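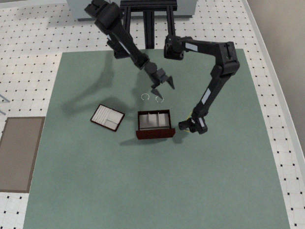 The jewellery box task in the simulator, with both arms at the mat.

Visit to Hultska, Bosumley, Friday, June 26, 2020

Hultska has the upper floor of a converted dairy on the edge of Bosumley. Parking is at the back, past the tyre place, and the bell by the blue door is the one that works. The visit ran from ten until half past three with a break for lunch, and there were 18 of us, mostly from small firms that do assembly or packing and are wondering whether two-armed robots are worth the money yet.

The company teaches robots by remote control. A person moves a pair of hand levers, the two black arms copy the movement, and everything is recorded. The recordings are then used to train a program that tries the same job by itself. Hultska does this with real arms downstairs and with simulated ones upstairs, and the morning was given over to the simulated side.

The task on the screens was called Hyun, for no reason I could discover. It uses small silvery rings, an open box with three compartments across the back, and a shallow tray with padded ridges along one side. All of it lies on a green mat, and the operator has to put the rings away in the box using both grippers. It is much harder than it looks. The fingers come to a point, the rings are thin, and you have no feeling in your hands for what the arm is touching. You judge it by eye, and the shadows on the mat help more than I expected.

Each of us had a turn of a few minutes. I got the left gripper down beside a ring and then pushed it along the mat instead of picking it up. The operator next to me said new people always come in too low and too fast. Her advice was to stop above the ring, open the fingers, and only then go down. On my third attempt I lifted one and dropped it short of the box. Nothing breaks, of course, and a key press puts everything back at the start, with the box and tray turned to a slightly different angle so that the program does not learn a single layout.

They had 2770 recordings of the task when we visited, of which 1381 had been checked and kept. The rest were either waiting to be looked at or had been thrown out, usually for long pauses or for a ring nudged into place by luck. I asked whether the failed ones were any use. Some are kept separately for teaching the program how to recover, but this was at an early stage and they did not want to give results.

Lunch was sandwiches and a good lentil soup.

The afternoon was spent on Zadard, the software that stores and replays the recordings. You can slow a run down, mark where each grasp begins, and compare two operators side by side. This part went on too long for me – 40 minutes would have done – but the people from the packing firms had plenty of questions. A set of 108 recordings is the smallest they will train on, and a steady operator can produce that in two days.

Prices were not discussed in the group. Anyone interested was asked to leave a card. The next visit day has not been fixed, and places go to those who missed this one.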